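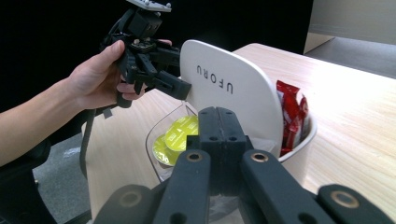

4. Evaluation of the Trirkero Handheld Kit

4.1 Kit and setup

The Trirkero kit, sold by Wetach, contains two handheld grippers, a charging base, wrist straps and a license for the recording software. Each gripper carries its own camera, and a demonstration is recorded by a person holding the tools directly. We bought one kit at list price in February and used it as shipped, apart from the jaw pads discussed in Section 4.4. Wetach had no part in the study design and did not see the results before submission.

All recordings were made on tabletops in furnished rooms. We chose household items that a buyer of the kit would be likely to have on hand. Figure 4 is a view from one gripper's camera during work with a coffee caddy. The caddy has a clear compartment with three yellow-green capsules on one side of a white divider and a compartment of red packets on the other. The second gripper, held by hand, is in the upper part of the view, and the jaws of the recording gripper are at the bottom.

Figure 4. Caddy task, view from the camera on one gripper. The divider is printed with the letters UFORU.

4.2 Procedure

Two operators took part. Toàn Kim had used handheld grippers in earlier work, and Harish Pant had not. Both read the printed guide and then practiced with the kit until they felt ready to record. Together they recorded 300 demonstrations across the caddy task and the drawer task. Instructions for the caddy task were short: take one item from the named compartment, place it on the tabletop, and leave the caddy standing. The operators could pick which hand to use, and could steady the caddy with the other gripper if they wanted to.

A demonstration was kept if the item reached the tabletop, the caddy stayed upright, and the software produced a complete track for both grippers. We did not trim or repair tracks by hand. Recordings that failed on any of these points were set aside and sorted by cause.

4.3 Results

Of the recorded demonstrations, 86 percent were kept. The most common cause of failure was lost tracking, which accounted for 17 of the rejected recordings. It happened mostly when the two grippers came close together and one of them filled a large part of the other's view. The lower part of the caddy is hidden behind the near jaws in Figure 4, and the software has less of the room to work with in views like this. Moving the hands apart at the start of a recording helped, but the guide does not mention it.

Packets were easier to pick up than capsules. They stand above the rim of their compartment and can be pinched from the top. A capsule has to be reached inside the clear compartment, where the jaws have little room to open. Kim usually tilted the gripper before closing it. Pant came straight down at first and changed to the tilted approach later on.

4.4 Fit and handling

Both operators found the grippers comfortable for short sessions and tiring in long ones. Most of the effort is in the thumb and forearm. The strap hangs free when it is not around the wrist and twice caught on the edge of a table. We replaced the stock jaw pads with softer ones from Custora before the final block of recordings. The change made it easier to hold packets and had no clear effect on capsules.

The software was stable, though export was slow. Support requests to Wetach were answered by email, usually the next morning. The same tasks were repeated with the Tôn kit, and those results are given in Section 5.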